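How do I stop fine gray dust from settling everywhere in a rented workshop?

Posted in Home and Workshop > Cleaning
Viewed 142 times, 3 replies

Hello everyone. First I apologize for my English, I try to write clearly.

I rent a ground floor unit in Plandham, near the road to Olley. It is one large room of 66 square meters with a painted concrete floor, one roller door to the yard and two windows which do not open. The heating is a warm air blower under the ceiling. I moved in last August and since then I am fighting with dust. It is very fine and gray, and it comes on every surface. If I clean in the evening and come back at 8 in the morning, I can already draw a line with my finger on the table.

I do a little sanding, but only on some days, and I have an extractor for this. The dust comes also when I am away for a week and no work is done. For this reason I think the sanding is not the main source, but maybe I am wrong.

What I have tried until now:

Sweeping every evening with a normal broom. It looks better for one hour and then worse.

A household vacuum cleaner with a bag. I can smell the dust when it is running, so I believe some of it goes out again at the back.

A brush strip on the bottom of the roller door. The leaves stay outside now, which is nice, but the dust is the same.

Wiping with a wet cloth. This works on the table. On rougher surfaces it makes gray stripes, and in the corners it becomes a kind of paste that dries hard.

Flat surfaces I can manage. With open bins and trays I lose my patience, and sloped walls are the hardest part for me, the cloth does not sit well where the wall meets the bottom.

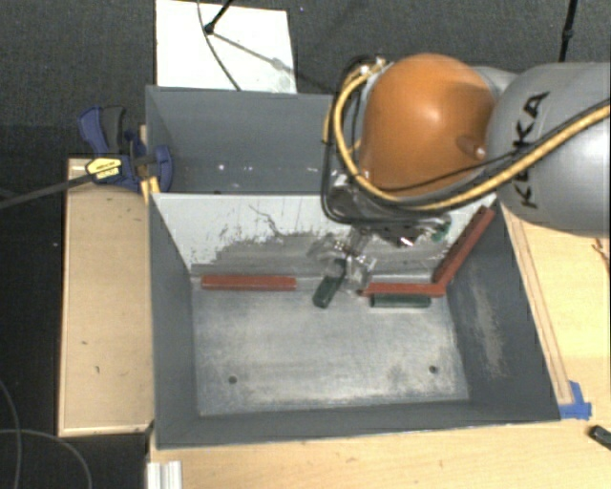
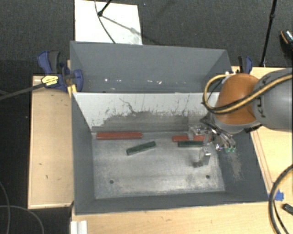
Reply 1 (accepted, 16 votes)

I would look at the floor before anything else. You write that it is painted concrete. How old is the paint? In my unit the paint was worn off on the way between the door and the bench, and the bare concrete was giving a fine gray powder every time somebody walked there. You can test it easily. Clean one small area well, let it dry, then rub it hard with a piece of black cloth. If the cloth becomes gray, your floor is making the dust and you can wipe the tables until you are old.

If this is the case, you need a concrete sealer or hardener. It goes on the bare places with a roller, but it will not soak in where the old paint still holds, so read on the can what it says about painted floors. Ask the owner of the building first. Mine paid for half of it.

Then please stop with the dry broom. It lifts the fine part into the air and at night it comes down again, this is your line on the table at 8 in the morning. Use a vacuum with a HEPA filter and a closed housing, or a wide damp mop.

For the corners, vacuum dry with a soft round brush first, and only after this use a damp cloth. Your paste comes from too much dust and too much water together. Microfiber, well wrung out, folded, and turn it to a clean side often. For a narrow edge at the bottom I wrap the cloth over a plastic spatula from the kitchen. What is already dried hard, put a wet cloth on it for a few minutes and then it comes off without scraping.

Reply 2 (3 votes)

Check filter in the heater. Ours was full, never changed by the renter before us. After the new one it was much better.

Reply 3 (7 votes)

I agree with the floor test, but I want to add something about the air. A blower under the ceiling keeps the fine dust moving all day. You can hang a simple air cleaner, the box type with a fan and two filters, and let it run for two hours after you finish work. The outer filter you can vacuum, the inner one you have to buy new from time to time. Put it so that it blows along the long wall and the air goes in a circle.

Also the things which you do not use every day should be under a lid or a sheet. I have 19 boxes on my shelves and I put lids on all of them, it cost me one evening and it saved me many. For the open ones that must stay open, turn them over for the night if they are empty and not fixed.

One more question, is your yard gravel? I had this when I was renting in Kondura, and in dry weeks the trucks brought the dust right in through the door.

Comment from the person who asked

Thank you for all replies. I did the test with black cloth in three places. Under the window it stayed black, near the door and in front of the bench it became gray at once. So it is the floor, or mostly. I wrote to the owner about the sealer and I am waiting. The filter in the heater I could not reach yet, I need a longer ladder. The yard is asphalt.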